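The landlord of the Gradance building in Lisbridge wants me to know that his tenants are happy. He has a survey. According to the survey, 83 percent of them like the new trash rules, under which each household pays by the bag.

"People complained for a week," he says. "Then they got used to it."

I ask how many tenants answered. He looks it up: 16, in a building of 86 apartments. He doesn't seem to think that matters. "The ones who care, answer," he says.

One who cares, and didn't answer, is a retired bus driver on the third floor. She says the form was taped up by the mailboxes and was gone in two days. Her bags used to cost her nothing. Now she pays some $6 a month, and she says her rent hasn't gone down by a cent.

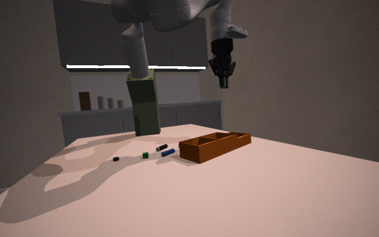
The landlord says the money goes straight to the hauler, Skovow. Could I see a bill? "I'd have to ask," he says. I asked again in August and got the same reply.

He does say there is less trash. The bus driver has her own idea about that. "Go look behind the Aguirre store," she says. "That's where it is."

I went. There were bags against the back wall, and no way to tell who had left them. The clerk said they'd started showing up in spring. The landlord says the bag fee started in spring too, but he calls that a coincidence.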